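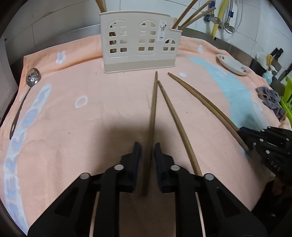

Parallel gripper won't hold thin round parts after new pads
Posted under: Grippers and end tooling

My hand-held gripper has started dropping thin round stuff, and I'd like to know whether I set up the pads wrong before I take the whole linkage apart again. It's the two-arm type with the dark, finely ridged pads on the jaws. I swapped both pads in November, did the open/close routine, and flat parts are fine. Blocks, spoons with a flat handle, no trouble. But a wooden chopstick lying on cloth, jaws open on either side of it with the thick end between the pads, is now a coin toss. I close, it pinches, I lift, and the stick swings like a compass needle or rolls out sideways. The second gripper of the same type still has its old pads and behaves itself, which I take personally.

Things I've done: cleaned the pads with alcohol, reset zero with the jaws shut, swore at it. The log says 1,614 cycles since the swap, if that means anything to anyone. Pads are the Vuorinen ones, the soft grade. There is a little play at one of the silver pins but I can't swear it wasn't always there.

– flatjaw_ruined_my_evening

Mahtab Tehrani
Check that the pads are square to each other before you blame the linkage. We look after a pair like this at Nolham and the symptom you describe, fine on flat parts and hopeless on round ones, has been a crooked pad every time but one.

Close the jaws slowly on a strip of ordinary printer paper and tug. Do it at the tip, then the middle, then the root. If the paper slides out at the tip and sticks at the root, the jaws are touching at the back first and your chopstick is being held at one point, so of course it swings. A flat block pushes the pads flat and hides this. A stick doesn't.

What usually causes it is old glue. The soft pads sit in a shallow pocket, and if you leave a crumb of the previous adhesive at one end the new pad goes in tilted. It takes very little. Peel the pad, scrape the pocket with something plastic, wipe, let it dry, and press the new pad in starting from the root end. Then leave it clamped shut for 40 minutes. I know the packet says you can use it right away. The packet has never had to come in on a weekend.

After that, redo the zero. You set it with the pads touching, and if the pads were crooked then, your closed position is wrong too.

On the pin: hold one arm still and wiggle the other. If the tips move more than 2 mm, replace the bushing. Otherwise leave it alone, those pins all have a bit of a rattle and tightening them makes the arm bind halfway.

multis_mike
just turn the grip force up to 100 percent. works on my Multis

oldcellguy
Don't do what the post above me says, or do, but buy more pads first. Full force on the soft grade squashes the ridges and then you've got a nice smooth pad that holds nothing.

Mahtab's paper trick is good. I'd add: look at which way the ridges run. I once spent most of a shift on a Flalumport unit where somebody had cut the pads from sheet and put one in sideways. Looked lovely. Ridges crossed like a waffle and anything round walked right out. That somebody was me.

Also try gripping nearer the middle of the stick. Picking up a long thing by its fat end is asking a lot of any two pads, new or old.

flatjaw_ruined_my_evening
Paper slid straight out at the tip on both tries. Pulled the left pad and there's a ridge of old glue at the root end that I would have sworn in court I'd cleaned off. It's scraped and clamped now. Ridges do match, thanks for the scare. Will post again once I've redone the zero.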